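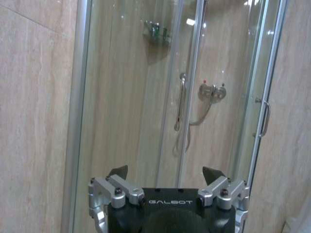

Section 5: Student Ticket Sales and Will-Call Set-Up

This section explains how to set up student pricing for a musical or concert production in the Hukum box office system, and how to prepare the will-call desk on the night of the performance. It is intended for front-of-house managers and for student staff who have completed the Protelon login procedure in Section 4. Seats are entered on the house map by shape as well as by number, and the curved front rows need particular care. A curved row follows the same kind of line as a corner shower enclosure with a rounded glass front, and it must be drawn with the Arc tool. Rows drawn with the Line tool will print with the wrong seat order.

5.1 Creating the student price

1. Sign in to Hukum and open the production from the Season menu.
2. Select Prices, then Add Price Type.
3. Enter STUDENT in the name field. The name is limited to 9 characters.
4. Under Where Sold, check Door. Leave Online unchecked unless the producer has approved advance student sales in writing.
5. Enter the price and select Save.

Note: A price type cannot be deleted after the first ticket has been sold. It can only be closed.

5.2 Setting the house limit

1. Open House Map and select Lykkegaard Hall.
2. Confirm that the capacity reads 617. If the orchestra pit is in use, select the Pit Open layout, which reduces the capacity to 600.
3. Assign the student price to the rear orchestra and balcony.
4. Hold up to 9 seats for late company requests - these are released by the house manager only.

Caution: Do not change the layout after sales have opened. Seats already sold in the front rows may be dropped from the map without a warning message.

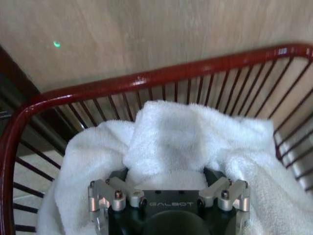

5.3 Preparing the will-call desk

1. Print the will-call list after online sales have closed.
2. Sort the envelopes by last name and place them in the ticket box.
3. Load the Bremidine printer with blank stock and print one test ticket.
4. Check the production title, date and curtain time on the test ticket, then void it.

Note: Student tickets require a current school ID. One ticket is sold per ID.

5.4 Closing the sale

1. Close the STUDENT price 5 minutes after curtain.
2. Print the Door Sales report and sign it.
3. Place the report and the cash bag in the office safe.

Questions about prices should be directed to Berwyn Rowlands, Box Office. Questions about house layouts should be directed to Silvan Hofstetter, Production Office.

Section revised 9/15/24.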